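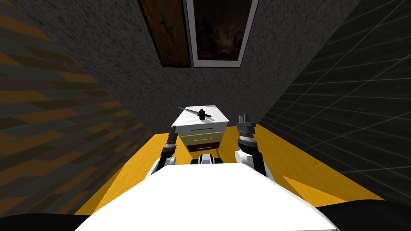

Figure 3. Simulated view over the robot's torso, with both grippers raised beside the three-drawer nightstand and a knife on top.

4.2 Randomizing the room

We let Trimum redraw the walls, floor and drawer colors at every reset, and yes, some of the rooms are pretty ugly! The planner never sees those colors (it works from object poses), but the Brakent policy does, so we trained it on 3962 resets and held back 48 for testing. I also gave each arm 5 tries at a grasp before the episode ends. Our first version allowed 12, and the runs dragged on forever.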